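The drawer that ate my pencils

By Kristóf Bakos

Every December somebody gives me a desk organiser. Last year's had a slot for business cards, which I haven't carried for a decade, and a little well that was too shallow for scissors and too deep for paper clips. It went to the charity shop in its box, and I have a strong suspicion it was given to someone else that same week.

So I came to the current enthusiasm for divided boxes in a poor mood. You will have seen them. Clear plastic, straight sides, thin walls inside making a grid, and a promise on the label that your working life is going to be different. Adov makes one. Stanel makes one that looks the same and costs more. Benavides, who used to be content with selling envelopes, now has a whole page of them, and there is a firm called Flivum which will sell you a box, a second box to go round the first box, and a sheet of stickers to tell you what is in both.

The claim behind all this is that small things want homes. A pencil left on a table is a pencil lost, and a pencil in a compartment is ready for work. I was asked to find out whether there was anything in it, and the first thing I did was look at how people behave when there is one pencil, one box and a clear table.

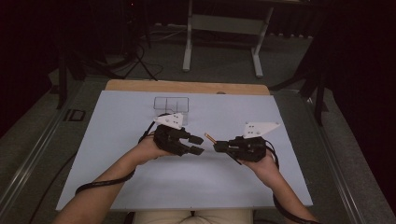
Spring issue | Page 30

One pencil, orange and yellow, and a clear box with its small grid standing towards the back of a white board. As a test of the theory it could hardly be kinder. There are no receipts. There is no half-eaten biscuit and no charger for a telephone that went in the bin years ago. Put any of us in front of a table like that and we will look like tidy people.

My own desk is another matter. I emptied the top drawer on to the kitchen floor and made an inventory, because the editor wanted figures, and it came to 532 separate objects. Of these, 326 were things I could not put a use to. There were keys to doors I no longer live behind. There was a quantity of small brass hooks. There were pencils, naturally, most of them too short to sharpen, and a rubber that had gone hard and left a grey smear on everything it was supposed to clean.

I bought three of the boxes and sorted for an entire Saturday's worth of radio. Here is what I learned, such as it is.

The compartments are never the right size. This sounds like grumbling, and it is, but it matters. A grid of small squares suits things that are small and square, or things that will stand up on end. A new pencil stands up in one and leans over like a drunk at a bus stop. A short pencil vanishes to the bottom and has to be fished for. Drawing pins do well. Paper clips do well. Scissors don't go in at all, and a roll of sticky tape fits only if you have been lucky.

Clear plastic is a mixed blessing. You can see what's inside without lifting anything, and that is the selling point. You can also see the dust, the pencil shavings and the one dead staple, from across the room. My opaque biscuit tin has never embarrassed me in that way.

Then there is the question of where the box lives. The makers always show it out on the desktop, because that is where it looks nice. But anything on the desktop is taking up desktop. I put mine at the back, where I had to reach over my papers to get at it, and within two evenings the pencils were lying loose at the front again. I moved it to the front and knocked it over with my elbow.

What did help was much duller, and cheaper. I got rid of things. I kept four pencils out of the heap, threw away the hard rubber, and posted the keys back to a landlord who must have wondered what I wanted. After that the drawer shut properly. It would have shut properly without any box. 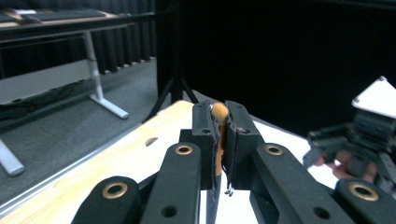

The trouble with pale tables

There is a second fashion that travels with the boxes, and that is the white work surface. Sometimes it's a whole desk. Often it is only something white laid over the wood you already own, and the idea is that you'll see every stray object against it and feel moved to pick it up.

I did try this. I laid a white board over my table, an old thing in light wood that has never done me any harm, and left a strip of the wood showing because the board was a bit short. For the first few days it worked rather well. Anything orange or black stood out a mile off. I found a pen cap I had been hunting since the summer.

By the second week I'd stopped seeing it. A tea ring had arrived, then another, and I had begun writing telephone numbers in the corner. I rubbed them out, badly, and the corner is now the colour of dishwater. The wood underneath, when I took the board away, looked lovely. It has put up with ink and candle wax and a child's birthday party, and shows less of it than the board showed after a fortnight of me.

If you're set on a white surface, I would make it a small one and keep it for a job - sorting screws, say, or mending a necklace - then put it behind the wardrobe until the next time. Contrast is useful when you are looking for something little. I can't see the case for living with it all day.

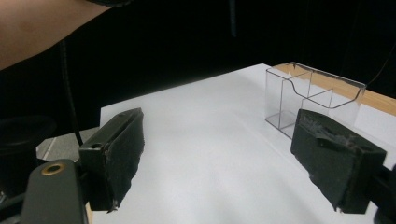
Is it worth buying a divided box for pencils alone?

Only if you own a great many short ones. For full-length pencils a mug is better, holds more, and can be washed up with everything else.

I put that view to a shop assistant in the stationery aisle, who told me that mugs were "a bit random". She showed me the Stanel again. It has 30 compartments, and I asked her what a household would put in the last ten. She thought it over and suggested batteries.

I will say this for the boxes. My daughter has taken one of the three for beads, and it might have been made for the purpose. A friend who ties fishing flies has the second and won't give it back. Both of them had a lot of tiny things of different kinds, and both had a reason to keep them apart. I had a drawer full of rubbish and hoped a grid would turn it into a collection.

The third box is on the windowsill. It has the brass hooks in it.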